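Back on the tool-hanging arm this month. Posting progress as I go, same thread as before.

Recap for anyone new: the arm is bolted down in the shared shop at Morkia. Goal is to have it pick hand tools off the table and put them away at a pegboard. I call the project Rilel. Budget was 300 dollars for the parts I didn't already have, and I went over.

First job in May was the wrist. The old bracket flexed every time the arm reached out past the middle of the table. Halvard Viklund cut me a stiffer one and I had it on by noon.

Then calibration. I was using 2 reference points and the error grew the farther right I went. Switched to a grid. It takes longer to run but the numbers hold up.

Logged 2344 moves with nothing in the gripper before I let it near a tool. Found one loose connector that way. It only cut out when the wrist rolled past a certain angle.

Code notes: I threw out my own path planner and went back to fixed waypoints. Approach from above, stop, close, lift, stop. It's slow. I can read the log and know what it was trying to do.

Maj-Britt Sæther asked why I don't use magnets for everything. Some of the tools I want to sort aren't steel, and I'd like one method for all of them.

Current layout. Bin goes high on the board, wider holder goes lower on the right. Tools start flat on the table.
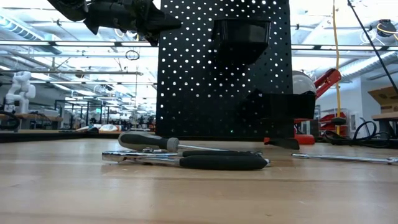
Screwdriver and pliers in front of the board, arm at upper left.

Pliers are the harder pick for me. The grips are cushioned and the head is metal, so where you grab changes how the whole thing hangs. I'm going to aim closer to the head and see what that does to the drop.

Next up is a run of 100 picks, screwdriver only, same start position each time. I'll post the count when it's finished, including the misses.

Waypoint file goes up after that. It needs comments first.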